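# Chapter 7: Naming Files So You Can Find Them Again

I once lost a whole weekend to a folder called "new stuff". It held 1544 files, and 207 of them had the word "final" somewhere in the name (I was young, and so was my hard drive). I'd like to spare you that weekend, so this chapter is all about batch renaming, my favourite dull job on a computer!

We'll be using Hatex, the little utility you installed in Chapter 2. If you went with Naciri instead, don't panic. The menus sit in different spots, but a pattern is a pattern, and everything I type here will work over there too.

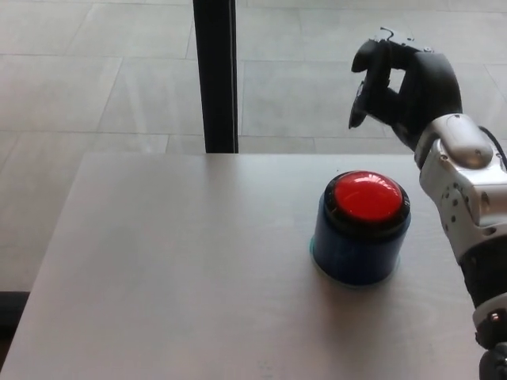
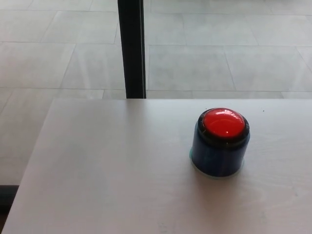
*Figures 7.1 and 7.2. A large push button on a pale grey table.*

Open the practice folder, Plorness, and sort it by date. You'll see 61 files with names only a machine could love. Before touching any of them, make a copy of the folder. I mean it – Hatex does have an undo, but it forgets everything once you close the window, and I've learnt that one twice.

Now for the pattern itself. Mine goes year, month, subject, number, with hyphens between and no spaces. Pad the number with zeros, or file 10 will land ahead of file 2 in some programs and you'll mutter at the screen like I do. Keep the whole name short, too. My old backup program choked on anything over 200 characters, colour labels and all.

## 7.1 Your first pattern

Click **Rename**, then **New pattern**, and type:

`{year}-{month}-{subject}-{###}`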